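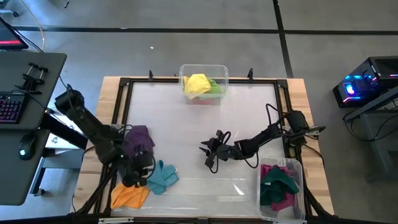
Cloth sorting at robotics club, 29th August

We're back on the Dravport challenge, which means cloths and bins again. Our log has 478 tries in it since June, and 83 of those are from this week. 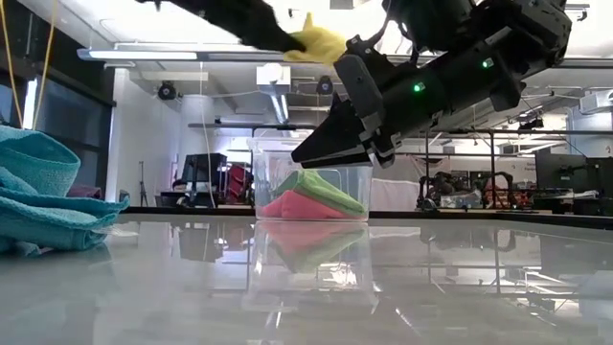
My job is the grip settings. Thin cloth is easy to lose and thick cloth drags its neighbors along. The lime-green and salmon-pink ones in the clear bin are microfiber, and I use one setting for both. The teal towel is thicker – it needs a wider grip and a slower lift.

I still have to write that up for the club notes.
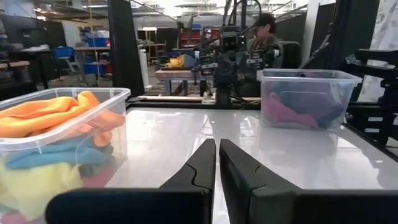 After that I want to go back to the drop height, which we've changed twice and never tested properly.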